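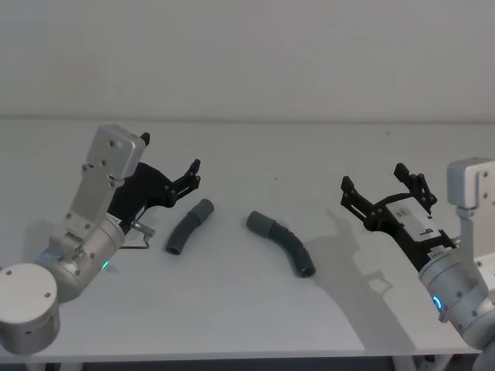
Do the curved gray pieces get glued, or do they just push together?
Push together for now. Glue waits until Rianne has signed off the fit, and even then only on the outer ring.

January, 8:40 am

Picking up where Maiara left off. Curved tube pieces for the Pillai run, gray ones. White table wiped down w/ the damp cloth, then dry. Crumbs of old tape under the back edge again, scraped off w/ a plastic card.

Order from Berkico is 279 pieces, came in 4 boxes. Box 2 had a split corner but contents look fine. Haven't opened the last one, Jussara wants the label kept whole so slit the tape, don't tear.

Tried first pair end to end. Goes in about two thirds then binds. Turned one piece round, same thing. Suspect the lip left over from molding, you can feel it with a fingernail on the inside of the bend. Light pass with 240 paper, three turns, wipe. Second try went home with a bit of a push. Third pair no sanding at all, fine. So it varies piece to piece, great.

10:15
Cremilda says last batch did the same and they sorted them into "easy" and "stiff" before doing anything else. Should of asked her first. Two bins, blue lid = easy, no lid = stiff. Not sanding anything else until sorted.

Note on laying out: both pieces flat on the table, open side of the curve facing each other, then slide. If you pick them up and try it in the air they go in crooked and you get the white stress mark at the rim. Did that to one. It's on the windowsill, do not put back in the bin.

11:30
Sorted most of box 1. 13 stiff so far. Ronaldo asked if we can warm them. Would prefer not, the Fokidow sheet says nothing on heat and the bend might open up. He's going to write and ask.

Prultlow lube spray: tried on scrap only. Makes it slide too well, joint creeps back out when you let go. Also leaves a film on the table that took two wipes. No.

Lunch

1:20 pm
Rianne looked at the sanded pair. Happy w/ the seam, not happy with the angle, says the arc is a hair flat where they meet. Held against the paper template, she's right. Possible I took off too much on one side. Re do with fewer turns and rotate teh piece between each.

Part no. on the template is 2,546, same as on the box label, so it's the right template at least.

To do
- finish sorting box 1, start box 2
- new 240 paper, last sheet is shot
- Maiara: where did the second template go
- ask Jussara if stiff ones can be sent back or if we're stuck with them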